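Part-time cell tech wanted, Bernel workshop

Hi! I look after the two-arm gripper cell here at Bernel and I need a second pair of hands, 22 hours a week, starting in February. You don't need a robotics degree. You do need to like small screws, and to be the sort of person who writes down what they changed (please, please write down what you changed).
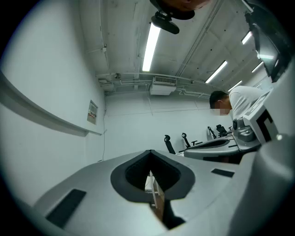 Most of the job is the grippers themselves. Every morning we check the fingers for play, wipe down the housings and run the Murkov calibration routine, and every 400 cycles the pads come off and get looked at properly. The thick dark rim around the opening in the housing is the bit I'd ask you to get fussy about, so run a fingertip all the way round it and tell me if anything feels nicked or lifted. You'll also re-seat cables, swap finger joints, and square up the marker panels when somebody bumps one!

Pay is 300 a shift, 3 shifts a week, and I'll train you myself for the first month. Mornings start at 8:00. If you've fixed bikes, printers, sewing machines or espresso makers, tell me about it, I really do want to hear. Send a few lines and a phone number to the Bernel front desk, marked "cell tech".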